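June 7, 2022
By Nabila Abdel Rahman

I have been living with Clerkel, the motion planning package from Curnico, since last October, and I've put off writing this because I kept changing my mind about it! I came over from Gomine, which I used happily for years and still miss a little, so please read this as the opinion of somebody who had to be won over.

Setup took me most of an afternoon, mainly because my hand model has 469 collision shapes and I had to clean up the names first. After that, things went nicely. The planner gives up after 800 milliseconds by default, and I left it there.

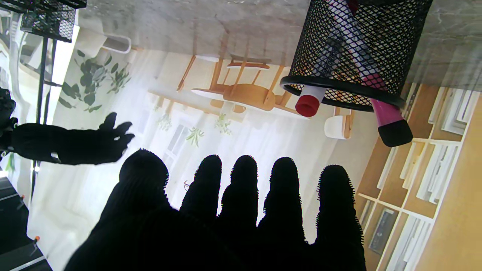
Clerkel's best feature, to my mind, is how it treats padding around an obstacle. You can set it per object and per finger, which suits anyone working with two robot hands in a fuzzy covering, where the bare model is always a bit slimmer than the real thing. A mesh pen holder with markers poking out past the rim is a good test – I model the cylinder and the markers separately, with 10 millimeters on the one and 2 on the others, and the paths come out sensible.

My grumbles are small. The log viewer is slow, and the manual spends far too long on grippers with two jaws. I asked the people at Harb, who handle support, about a better chapter on hands, and they were lovely about it but wouldn't promise a date. I've renewed my license anyway – for the padding editor alone, if I'm being truthful.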